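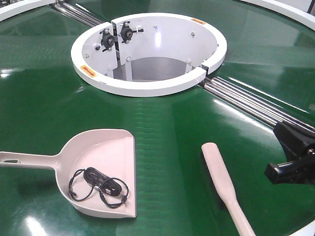 The green carousel with its white ring, our first stop at Zorkero

Irén Major had promised us an October morning among household goods, and I came along mostly for the company, but I was won over before the coffee had cooled. The surface is so glossy that the lights lie across it in long white streaks!

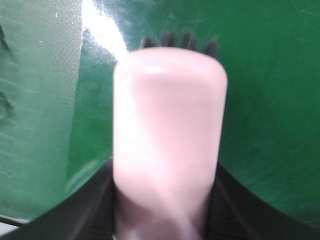

Pink handle, rounded end up, dark tips just behind

I have a soft spot for plain bathroom things, and this pale pink with its domed end had me asking Dalibor Kolář far too many questions. He answered every one – very kindly – and let the rest of the group go on ahead.
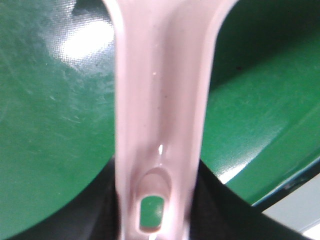 Closer in: the groove and the hole in the handle

The groove running down the handle ends in a little hollow shaped rather like a thumb rest, with a hole right through it and green showing on the other side. Csaba Vida said he would hang his from a hook by the shower.

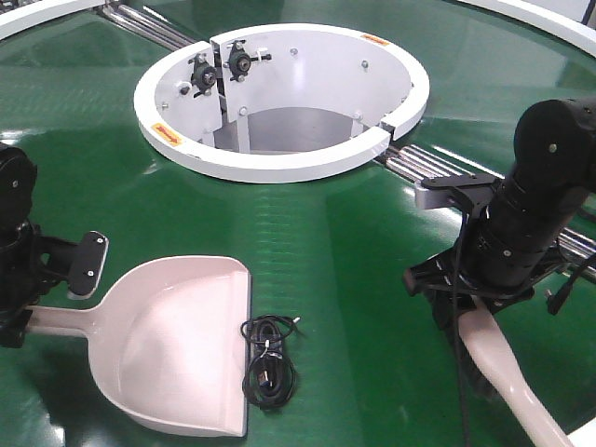
I went back on my own before lunch, being the sort of visitor who always wants a second look. The big white bin is made in two curved halves, and I followed the seam down the wall to the gray opening at the bottom until Irén came to fetch me for soup.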